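Laundry folding trial puts machine speed well behind hand work

Posted 8/8/18

Garnivow, a small automation firm, has released results from its first extended trial of a two-finger gripper on mixed children's laundry. The machine handled 344 garments at the Civimby test room. It folded 200 of them to a standard that the sorting staff accepted without rework.

The remainder went back to a person. Most of those were rejected for sleeves or legs left under the fold, or for a fold line that sat too far off center to stack. A smaller number were never picked up cleanly and timed out on the table.

Garments were placed one at a time, already flattened. The system did not have to pull an item from a basket, find its edges or turn it right side out. Úna Dolan, who ran the trial, said those steps were left out on purpose and will be tested separately.

"Folding a flat item is the part people think is hard," Dolan said. "Getting it flat is harder. We have not solved that and we are not claiming to."

Flat woven items gave the best results. Pillowcases and dish towels, used for calibration and not included in the count, folded with few errors. Knit shirts were less predictable, as the fabric stretched when lifted and sprang back after release. Denim held its position on the table but resisted a second fold, and the top layer tended to open again before the item could be moved to the stack.

Elastic waistbands were listed as a separate problem in the report. Gathered fabric gives the fingers plenty to hold, but it also shortens one end of the garment, so the software's estimate of the midline drifts toward the waist. Garnivow changed the estimate partway through the trial to use the side seams and the crotch seam instead. Rejections for off-center folds dropped after the change, though the firm has not published the two sets of figures side by side.

Printed designs and faded areas caused fewer errors than expected. An early version of the software had marked pale patches on dark fabric as gaps between legs. The current version checks for a continuous outline first and ignores changes in color inside it. Pockets are also ignored unless the pocket opening lies within reach of the planned grasp point, in which case the arm picks a different point to avoid catching a finger in it.

Speed remains the main limit. A pair of shorts took 16 steps from first image to finished stack, counting each grasp, lift, move and release. The same job done by hand was logged as 5 steps. The report does not give a cost per item, and Dolan declined to estimate one.

Gearóid Ó Ceallaigh, operations manager at Daly, a commercial laundry that has followed the work, said the acceptance rate was too low for his floor. Daly folds by hand after a machine press and has no plan to change that this year.

"If I have to put someone beside it to catch the bad ones, that person may as well be folding," he said. "I would look at it again if it could take a mixed pile out of the dryer."

He added that sheets and towels have been folded by fixed equipment for years, and that the interest now is in small, irregular items such as children's wear, where sizes and cuts differ from one piece to the next.

Home use is further off. The test setup needs a clear, pale work surface, steady lighting and a fixed table height, and it must be recalibrated when the table is moved.

A second trial, under the working name Tara, is planned for October. It will use the same gripper and start with garments dropped on the table in a heap.

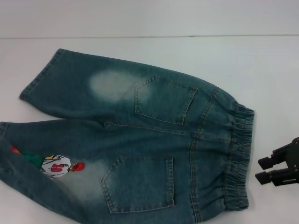
Garnivow said the list of garment types for that trial will stay the same so that the two sets of results can be compared. The acceptance standard will also be kept, with sorting staff again making the decision on each item.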